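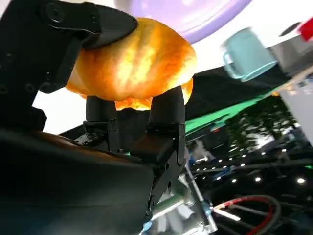

Dinner rolls from an enriched dough are giving me a surface defect I can't trace. The recipe is 440 g bread flour, 225 g whole milk, one large egg, 40 g sugar, 60 g butter, 7 g salt and 6 g instant yeast, divided into 12 pieces and rounded by hand. Bulk rise is 70 minutes, final proof is 60 minutes under a towel, then 18 minutes at 375 F. Volume is fine and so is the crumb. The surface is the trouble. I want a smooth dome, and what I get is a puffy roll with shallow ridges running across it. The color also goes to a deeper orange toward the lower edge, which I don't mind but mention in case it's related. The ridges don't open up into cracks and there is no flour trapped in them.

Oven is a Flestden countertop convection model, fan can't be switched off. Flour is Lukumay bread flour. Elevation here is 1524 meters. I have not adjusted the recipe for elevation. Is this shaping, proofing or cooling? I would like to change one variable at a time and not waste a month on it.

Wiesława Kaczorowski
Posted in Baking > Yeast breads

Sławomir Zalewska

There are three usual mechanisms, and the time at which the ridges appear tells you which one you have. Look at the rolls at the end of the final proof, at 10 minutes into the bake through the door glass, and again after half an hour on the rack.

Ridges present before baking: shaping, or a skin. If you round the piece with too few turns, the outer layer never gets stretched evenly and the folds stay in it as low bands. A towel makes it worse in dry air. The surface dries, stops stretching, and the dough under it keeps expanding. Use an oiled sheet of plastic or an upturned deep pan in place of the towel. Rest the pieces for 15 minutes after dividing, then round them a second time with no flour on the counter.

Ridges appearing during the bake: the crust is setting before the roll has finished rising. A fan that can't be turned off will do that. Drop the set temperature to 350 F, put the pan one level lower, and cover loosely with foil for the first 8 minutes. Egg wash helps too, as long as the coat is thin and goes on right before loading. Thick wash leaves streaks of its own that look a lot like what you describe.

Ridges appearing as the rolls cool: overproofed, underbaked, or both. The dome is held up by steam and gas, and when those contract a soft crust wrinkles. At 1524 meters the dough rises faster than the recipe expects, so 60 minutes for the final proof is suspicious. Go by the poke test and start checking at 35 minutes. Bake to 190 F in the center of a middle roll. If you are pulling them by color, stop. With 40 g of sugar plus the milk and egg, the color will be there well before the structure is.

The deeper color at the lower edge is probably a separate matter, most likely a dark pan. Try a light one or a second pan underneath.

If I had to choose the first variable from what you wrote, I'd pick the final proof.

lukumay_fan

Less yeast. I use 4 g for that much flour and never see wrinkles. Also brush with melted butter when they come out. It softens everything and you won't notice the lines.

Wiesława Kaczorowski (original poster)

Checked on Sunday at the three points suggested. Smooth after proofing. Smooth at 10 minutes. Ridges at 30 minutes on the rack. Center temperature on removal was 181 F, so underbaked by the figure above. The pan is dark steel.

I will run the next batch at a 40 minute proof with everything else the same, then extend the bake separately. Butter is going to make an already soft crust softer, so I'll leave that out for now.

Sławomir Zalewska

With 181 F in hand I would reverse the order and fix the bake first. It is the larger error. Keep 375 F and run it to 190 F in the center, tenting with foil once the tops are as dark as you want them. Take the rolls off the pan within two minutes and leave space between them on the rack, so the sides don't sweat. Check the thermometer in boiling water before you trust it, and remember that water boils near 203 F at your elevation, so 212 F would be a bad reading.

pelov_baker

Same elevation, same problem last October. A longer bake fixed most of it. I also took the sugar down to 30 g, which slowed the browning enough that I didn't need foil. The last faint lines went away after I began weighing the pieces and rounding them twice. Mine are 65 g each. Larger pieces needed three more minutes and I never got them as smooth.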